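June, edit room notebook, trailer for "Pelunell"

Started 9:20. Opened the project from the backup disk, because the main disk was giving a slow read again. All clips are online except two from the ferry section. I relinked them by hand and checked the timecode against the script notes. It matches.

Current length of the trailer is 1:52. The distributor (Hedent) asks for a version under two minutes and also a short one of 36 seconds for the cinemas. I think the long one is near to finished. The short one is not. It still feels like the long one with holes in it.

What I changed today in the long version:
The opening with the mother at the post office window is now 15 frames shorter. Before, she looked up and we waited for her too long. The line "You came on the wrong boat" moved from the end to the first third. It gets a laugh in the room, and we need one early, otherwise people believe it is a sad film. It is a comedy, only a dry one.
Removed the shot of the empty church. Beautiful, but it tells about the funeral and the director does not want the funeral in the trailer at all.
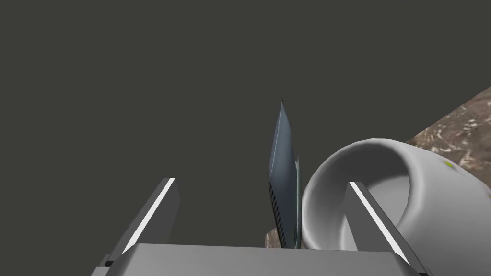 Music: the temp track is still the accordion piece. Honkanen, who own the rights, answered with a price for trailer use, and it is more than 100 euros per second above a certain length, so for the long version we cannot keep it. I tried the cue from reel 3 of our own score instead. It is slower, but if I cut on the second beat and not on the first, it works quite well. To be checked with fresh ears tomorrow.

Titles: the name of the festival must come before the name of the lead actress, this is in the contract. I had it in the opposite order since last week. Corrected in both versions. The font of the laurels is too thin on the small screen, I made it one step heavier.

Subtitles: the English file has 717 lines for the whole film, and for the trailer I copied only the ones I need. Two of them are translated different from the film. In the film he says "cousin", in the trailer file it was "nephew". Used "cousin". Please, whoever opens the subtitle file after me, do not take the old one from the Sutance folder, it is from before the reshoot.

Sound: the seagulls under the last dialog are too loud on headphones, fine on the speakers. Lowered them by 3 dB and left a marker.

Exported the long version at 16:40 and watched it once without sound. The part between the wedding and the police car is hard to follow when you cannot hear it. Maybe one shot of the invitation card would help. I know it exists, I saw it in the dailies, but it is not in any bin.

To do:
find the invitation card
short version, begin again from an empty timeline
ask Hedent if the rating card goes at the head or at the end
grade is still the offline one, do not send outside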